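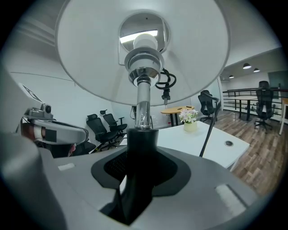

Riltness and Plotport: shareholder questions about the demerger

Last updated 08/03/2018

Why is Riltness splitting in two?

The board has spent the better part of a decade telling investors that a zinc smelter and a packaging business belong under one roof. It has now changed its mind. The smelting side keeps the Riltness name and the packaging side becomes Plotport, which will list separately in June if shareholders approve.

Who came up with the name Plotport?

A branding agency. We have been asked not to say what it cost.

What do I get?

One Plotport share for every two Riltness shares you hold on the record date. You keep your Riltness shares. Odd holdings are rounded down and the leftover fractions are sold in a pool, with the proceeds paid to your nominated account. If you haven't nominated an account, you'll get a cheque, and you may need to explain to your bank what that is.

Do I have to do anything?

Vote, preferably. The scheme booklet runs to 181 pages and the proxy form is at the back. Sections 2 and 9 cover most of what people ring us about.

Will my dividend go up?

Perhaps, though we wouldn't book the cruise yet. Each company will set its own policy. Plotport has said it intends to pay out a steady share of profit. Riltness has said it will "have regard to the commodity cycle," a phrase longer-serving shareholders will recognise.

Who is running what?

Moushumi Munasinghe stays on as chief executive of Riltness. Kasun Paul, currently head of packaging, will lead Plotport, with Sewwandi Hettiarachchi as chief financial officer. Setsuko Mizuno will chair both boards for the first year, and has been promised separate sandwiches.

What happens to the debt?

Most of it stays with the smelter. Plotport starts life with a modest loan and a working capital facility. The independent expert, Abeysekara, considers both companies adequately funded and takes 24 pages to say so.

Are jobs being cut?

The two businesses employ 1339 people between them, and all site roles transfer on existing terms. Head office at Esudstead is still being divided up, down to the good meeting room.

Is the split taxable?

We have applied for a ruling on demerger relief and will post the result on this page. Please talk to your own adviser. Tahsin Amarasinghe in investor relations is very patient, but he can't do your tax return.

Can I sell my Plotport shares straight away?

Yes, from the first day of normal trading. Check your holding statement before you do. Selling shares you don't own yet is a different line of work.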